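Second Opinion: How Vellthorpe Rebuilt Its Front Desk

When Evaristo Cervantes, OD, acquired Vellthorpe Eye Care, the practice saw 14 patients a day and kept its recall list on paper cards. Staff now reach 300 patients each month by text message, and 65 percent of annual exams are booked before the patient leaves the office.

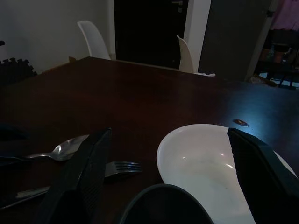 A white bowl on a dark wooden table.

Dr. Cervantes credits the change to a revised schedule. Contact lens fittings were moved to the early morning, and the optical staff were given authority to resolve frame orders without a doctor's signature.
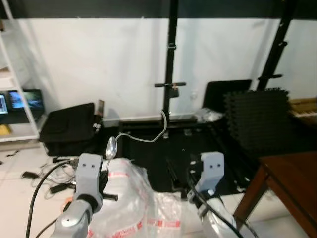 Plans for a Second Office

The practice will open a Sotenthorpe location in July. Valter Wikström, OD, will lead the clinic, which will stock 200 frames and offer dry eye care two afternoons a week.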